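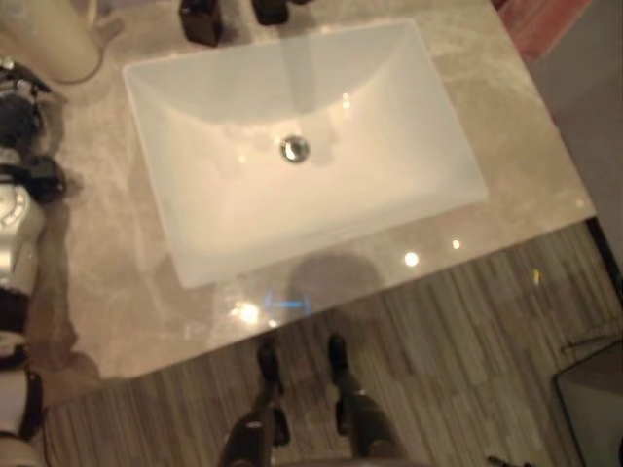
At the sink station, robot's-eye view.

I ran the sink demo at our open day in September, and a bunch of you asked how to set one up yourselves. So, my steps!

First, pick the spot. I like a bathroom counter because people get it right away – everyone has wiped one down. Bring the robot up until its feet are just in front of the counter, then check that the arm can reach across the basin without leaning.

Next, look at the head camera feed before you let anybody in. Polished stone throws the ceiling lights right back at you, and ours had bright spots all over the front edge. Ifeanyi Iyamu dimmed the room a little and the feed got a lot easier to read on the big screen.

Now do a slow pass with the arm, in the air, at half speed. Do it again. If you're happy, save that path (we call ours Brernum, don't ask) and time it. Mine ran almost 45 seconds, which is plenty long for a crowd with kids in it.

When visitors come in, keep them 2 big steps back and give one person the stop button. Musa Olaniyan had ours all afternoon and never put it down, not even for coffee.

Last thing: let people watch the feed and the robot at the same time. We had 178 visitors and that was the part they kept coming back for. Charge both batteries the night before!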